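Surgical Skills Bursary: Applications Open

The Veltholm Trust invites applications for its spring bursaries in surgical training.
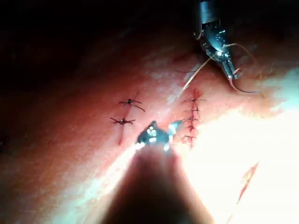
Interrupted stitches, each tied and trimmed.

Awards of 760 pounds cover course fees and travel. Over 316 trainees have been supported to date.
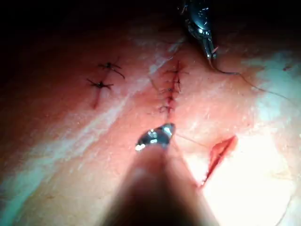 GRASTEN, March 13, 2024
The Trust has appointed Mahmoud Samir as bursary secretary. He succeeds Kjell Kvam, who retires after 10 years in the post.

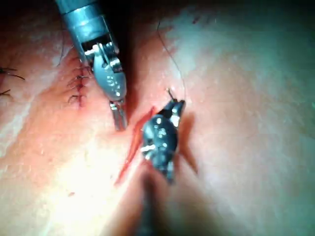 How to apply

Forms may be obtained from the Naciri Building and must be signed by a supervisor.
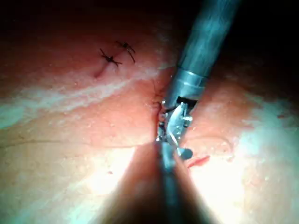 Two references are also required, and late forms will be held over to the next round.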